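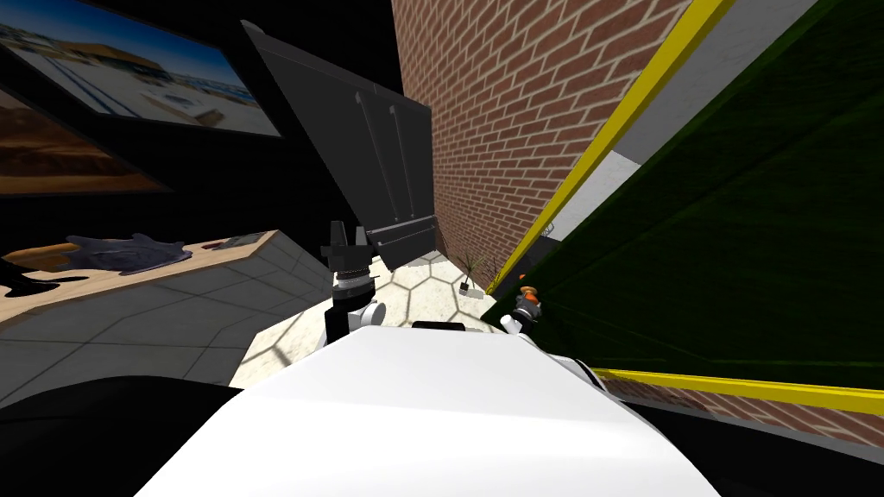 Simulation Open Day at Istell
Posted Oct 7, 2024

I was pleased to accept an invitation to the open day held by Istell, where the simulation group presented its work on two-armed household robots. The event was hosted by Fengying Zheng, who leads the group, and the morning was given over to a single demonstration in a rendered room.

Visitors followed the session from the robot's own viewpoint. Both arms reach forward, each ending in a black gripper, and past them lie a wooden tabletop with a glove on it, a brick wall and a small potted plant on the floor. Ms. Zheng explained that the rooms are assembled by software from a library of 3,621 objects. Colors and materials are mixed freely, and this accounts for green panels with yellow trim beside red brick.

The group has built 689 rooms to date. Each is used for practice runs before any program is passed to the physical machines, which are kept at the Driltalia site and were not part of the tour. I would have liked to see one.

Zaid Khalaf then took questions on the control software, known internally as Zeston. Most concerned the grippers. He acknowledged that soft items such as gloves and cloth remain difficult to simulate well, and that results from September had been uneven. A longer exchange followed on lighting - a subject on which several guests held firm views - and the schedule ran over as a result.

After lunch, guests were invited to operate the arms themselves at 4 stations. My own attempt was brief. The controls are lighter than I had expected, and the delay between hand and arm was small enough to forget.

The slides will be sent to all who registered. A second open day is planned, and requests for places should be addressed to the Istell front office.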